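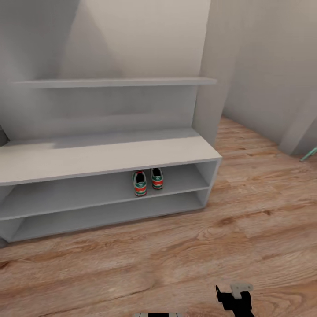

Simulated shoe bench, sneakers on the upper shelf, gripper at lower right

From: Halima Rotich
Date: Jan 10, 2021
Subject: Re: [midurik-tasks] start state rules for shelf tasks

Garnet Robichaud wrote:
> I read the draft and I do not agree with point 2. If we fix the
> start state so strictly, we will lose most of the 3,000 episodes
> from Kinyua. Can we accept shoes in any position?

Dear Garnet, dear all,

Thank you for the careful reading. Any position is fine for me, but the position must be written in the episode record. In the attached start state the two sneakers have their heels to the front and one is a little closer to the edge than the other. Our text says only "pair on upper shelf", and two labs can understand this in different ways.

I propose this wording for point 2:

2a. The record names the shelf and says which end of each shoe is facing out.
2b. Surfaces that must stay empty are listed by name. For this bench: the top, the lower compartment and the wall shelf.
2c. The gripper starts over open floor, with no contact with the furniture.

I checked 200 of the Kinyua episodes against 2a, and 14 fail. I think these can be repaired by hand in Rorico.

For 2c I am still not sure if we need a minimum distance. Please send your opinion before the March draft.

With best regards,
Halima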